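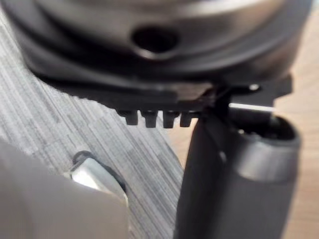
November, 7.40 a.m.

First into the workshop, so I got the good stool. Opened the drying cupboard on the Gimville clay tiles and found two of the ten had cracked overnight, straight across the middle, as if somebody had scored them with a ruler. The other eight look smug. I have moved the cracked pair to the window sill, where they can think about what they have done.

For anyone picking this up after me: this is the third glaze series, the ash one. Ash is from Joelle's stove, mostly apple with some pallet she would rather not discuss. Washed five times, dried, put through the fine sieve. I did the sieving in the yard with a mask on and still tasted apple tree until supper.

Recipe as mixed: ash and feldspar in equal parts, a bit of ball clay to keep it up in the bucket. It did not stay up in the bucket. By the time I had found a brush, the lot had sunk to the bottom and set like school custard. Raimo says a pinch of Epsom salts. Raimo says a pinch of Epsom salts for everything, including his knees, but I tried it and the stuff did thicken, so he gets this one.

8.55

Glazed six of the sound tiles. Poured, not dipped, because the bucket is too narrow for a tile and I have now proved this with my knuckles. One coat on the left half, two on the right, wax line between them. The wax line wandered on tile 4. Tile 4 is therefore a study in wandering.

Kept two back bare. Marites wants to put her iron slip on those and I have promised not to touch them. They are on the top shelf under a tea towel. Please do not use the tea towel.

10.15

Kiln log from the last firing finally turned up, inside the Atallah catalogue, being used as a bookmark at the page on extractor hoods. According to Bastian's handwriting we were at 568 when he went for lunch. There is then no entry until "hot", underlined. I would like to suggest a middle way between these two styles of record keeping.

What matters in it is that 568 is just short of the point where quartz does its little jump, and if the kiln was climbing as fast as I suspect, that could account for the dunted bowls. We blamed the clay at the time. I wrote a fairly stiff letter to Draserville about their clay. I may have to write a softer one.

Plan for this firing: slow up to 500, slower still to 600, then let it go. Someone to write down a number every half hour. An actual number, with digits in it.

11.30

Mirjam came by to look at the test pots from the second series and picked up the one I like least. She says the runny green on the foot is the only interesting thing on the shelf. I said it was a fault. She said to make some more faults, then, and took it away to show her evening class. So the record should show that pot 5 of the second series is on loan, and that I can't remember how I made it. The notebook page says "as before but more". More what, I can only guess. Copper, I hope, or the time I left the damper half shut.

Have mixed a small jar with double the copper in case. Labelled it properly, on the jar and on the lid, after what happened with the two whites.

2.20 p.m.

Packed the kiln. Tiles upright on the middle shelf, bare edges to the back, cones where they can be seen through the spy hole. Checked by looking through the spy hole. Moved the cones. Checked again.

Bottom shelf is all Warirari mugs, the order Joelle took over the phone without asking what colour. They are going to be white. If they wanted something else they have until tomorrow to develop an opinion.

Batt wash is nearly finished, scraped the last of it onto the worst shelf. Needs ordering. So do sponges, as the good one has gone the way of all good sponges.

4.45

Kiln on. 90 and creeping. Raimo has the first watch and a pencil on a string, tied to the log, which I consider the main technical advance of the month.

Cracked tiles: had another look before sweeping up. Both were at the end of the shelf nearest the cupboard vent, and both are drier and paler on that side. So it's the draught. Next batch to be dried under newspaper, turned at breakfast and at night, and kept off that end altogether. Saving the halves to try the copper jar on.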